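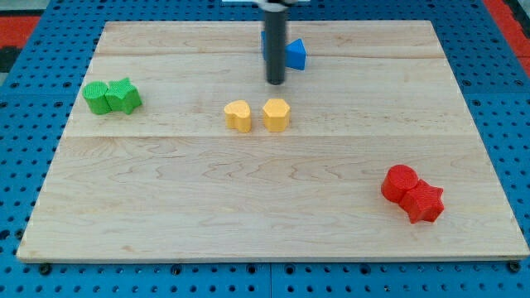

Según Bodnár, hablar por teléfono le costaba más que hablar delante de gente. Dejaba sonar las llamadas hasta que se cortaban y luego contestaba con un mensaje, aunque fuera su hermana. «Con una persona delante sé si la estoy aburriendo. Por teléfono me lo tenía que imaginar, y siempre me imaginaba lo peor».

Inicio > Bienestar > Conversaciones

Le duró toda la veintena. Para pedir hora en el dentista escribía antes en un papel lo que iba a decir, incluido el saludo. Si al otro lado le preguntaban algo que no estaba en el papel, colgaba. En Eridico, la empresa de envíos donde entró como administrativa, aguantó 4 meses pasando las llamadas a una compañera a cambio de hacerle los archivos. «A ella le venía bien y a mí también, así que no lo veíamos como un problema».

El arreglo terminó en febrero, cuando la compañera cambió de turno. El primer día Bodnár cogió 2 llamadas y se fue a comer sola al coche. De la segunda recuerda que era un señor de Plondura que preguntaba por un paquete y que le dio las gracias tres veces. No recuerda si el paquete apareció.

No fue a terapia, aunque dice que hoy iría. Lo que hizo fue apuntar en una libreta cada llamada: la hora, lo que temía antes de descolgar y lo que había pasado. La libreta tenía 70 hojas y la llenó casi entera. «Releyéndola me daba un poco de vergüenza. Ponía "se va a enfadar" y al lado "me ha deseado buen fin de semana". Página tras página».

También hubo llamadas malas. Una clienta le gritó por un retraso y Bodnár estuvo toda la tarde con dolor de estómago. Al día siguiente volvió a descolgar, según cuenta, sobre todo por no tener que dar explicaciones a su jefe.

Ahora vive en Oseck y trabaja en otra oficina, con menos teléfono. Sigue sin gustarle. Las llamadas de números desconocidos las deja pasar y a su hermana le contesta casi siempre. «Me pongo de pie y camino por el pasillo mientras hablo. Sentada todavía me sale la voz rara».

La libreta la guarda en un cajón de la cocina, con las facturas.

Categoría: Ansiedad y vida diaria

Entradas recientes
Comer sola en un restaurante por primera vez
Cuando tu pareja es la sociable
Decir que no a una cena sin inventar excusas
Volver a clase pasados los cuarenta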